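Traren 4.10 fixes shader cache stalls

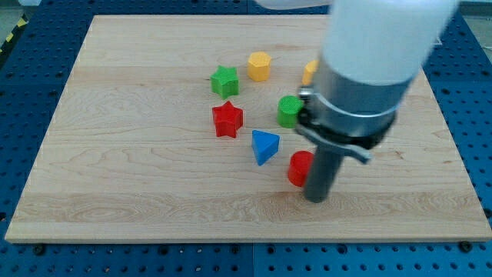
Guangming Lu asks whether the cache has to be deleted by hand before updating to Traren 4.10. It does not. The installer marks the old cache as invalid and rebuilds it the first time each game starts, so expect one long load per title.

The update targets stutter in Flosadside on cards with 4 GB of memory. Earlier drivers compiled shaders on the render thread, which held up frames by as much as 50 ms. Compilation now runs on a separate thread with a queue limit of 40 jobs.

Zeyu Tian reports that the frame cap setting resets to off after a clean install. Amton has confirmed the bug and plans a fix in July. Until then, set the cap again in the control panel and restart the game.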